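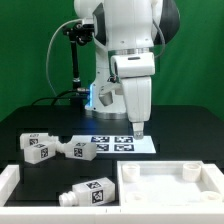 ## 3. Setting up an artist page

This section covers creating an artist page in Wistomeo, adding tour dates, and turning on news alerts for fans. It applies to accounts with the Editor or Owner role. Contributors can draft news items but can't publish a page.

Revised 15 Jan 2018. Replaces the loose sheet supplied with earlier accounts.

### Before you start

Have the following at hand:

- The artist's stage name, spelled as it appears on releases
- A square portrait, JPEG or PNG
- The name and email address of the artist's press contact
- The list of confirmed dates, with the time zone of each venue

Dates that haven't been announced by the promoter should stay out of the system. Draft dates are hidden from fans, but they are included in the partner export.

### Create the page

1. Sign in and select **Artists > New**.
2. Enter the stage name. Wistomeo builds the page address from this field the first time you save. Later changes to the name don't change the address.
3. Select **Solo**, **Duo** or **Group**. For groups, a second panel opens where you can list members. Past members are entered with an end year.
4. Upload the portrait. Images narrower than 96 pixels are rejected.
5. Paste the biography as plain text. Formatting copied from a word processor is removed on save.
6. Enter the press contact. This is stored with the page and isn't shown to the public.
7. Select **Save as draft**.

**Note:** If the name is already taken, a gray bar appears under the field with a link to the existing page. Open the link and check whether it's the same performer. Two performers who share a name are told apart by the country field – don't add a number or a symbol to the name.

### Add tour dates

1. Open the draft and select the **Dates** tab.
2. Select **Add date**. Enter the city, venue, doors time and show time.
3. Check the time zone. It is filled in from the city and is sometimes wrong for venues near a zone border.
4. Choose a status: Announced, On sale, Sold out, Postponed or Canceled.
5. Paste the ticket link. The link must begin with https.
6. Repeat for each show.

To load a full tour at once, use **Import** and choose a CSV file in the Ekon layout. The file needs 10 columns in the order given in Appendix B. A single import can hold up to 53 shows. Longer tours have to be split into separate files.

**Caution:** Importing a file overwrites any date with the same city and day. If an artist plays two shows in one city on the same day, enter the second show by hand after the import.

A postponed show keeps its place in the list until you enter the new date. A canceled show stays visible for the rest of the month and then moves to the archive. A show canceled in August, for instance, is archived when August ends. Don't delete canceled shows. Fans who saved the date get a notice when the status changes, but not when the entry is deleted.

### Turn on news alerts

1. Select the **Alerts** tab.
2. Switch on **News**, **Dates** or both.
3. Set the daily limit. The default is 3 alerts per fan. Anything over the limit is held until the next morning.
4. Under **Sources**, tick the feeds you want. Flisix is ticked by default on new pages.
5. Select **Send test**. The test goes only to the address on your own account.

Items about health, family or legal matters are held for review on every page, whatever the settings. An Owner has to release them from the **Held** list. Before release, record the source in the **Confirmed by** field. A repost or a fan account isn't accepted as a source.

### Publish

1. Return to the **Overview** tab and select **Check page**.
2. Fix anything marked in red. Items marked in yellow can be left.
3. Select **Publish**.

The page can take a few minutes to show up in search. If it's still missing after an hour, open **Status** and look for the entry "Index waiting". Select **Retry** once. Repeated retries put the page at the back of the queue.

For pages moved over from a Sfakianakis account, the old address keeps working and forwards to the new one. Requests to remove an old address go to Noeline Hoani in Account Support and must come from an Owner.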